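Visiting the Gedham path robot open day with a school group

Shabnam Durrani
Our school has been invited to the August open day at Gedham, where Hivent will demonstrate its path-following robot outdoors. I am responsible for 42 students and must submit a visit plan beforehand. The invitation states that the robot travels along the asphalt path between the grass verges, and that visitors may follow on foot. I would be grateful for advice on group size, on where students are expected to stand, and on whether the demonstration is suitable for students with no background in automation.
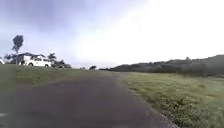 Ákos Pálfi
Groups are limited to 11 persons per run, including the accompanying adult. You will therefore need to divide your students and request several consecutive runs when you register. Visitors walk behind the robot at all times and remain on the asphalt. Students may not step in front of it to test whether it stops; the operator performs that test at the start of each run. No technical background is required. The spoken introduction is brief, and printed notes are provided on request.

Pejman Ghasemi
I attended last year with a group of adults. It was interesting but slow. Bring water.

Hooman Tabrizi
I would add the following to the reply from Mr. Pálfi. The most useful part for students is the comparison between the outdoor run and the recorded view, which is shown indoors afterward. They can see how little the robot has to work with where a path has no painted lines and the grass forms a ragged border.
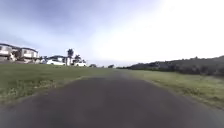

Asphalt path with grass on both sides, Gedham

Please ask for the indoor session specifically, as it is not included in the standard booking. It lasts 67 minutes with questions. Requests should be sent to the visits office by 3 p.m. on the day before the open day. Students who need step-free access should be named in the same message.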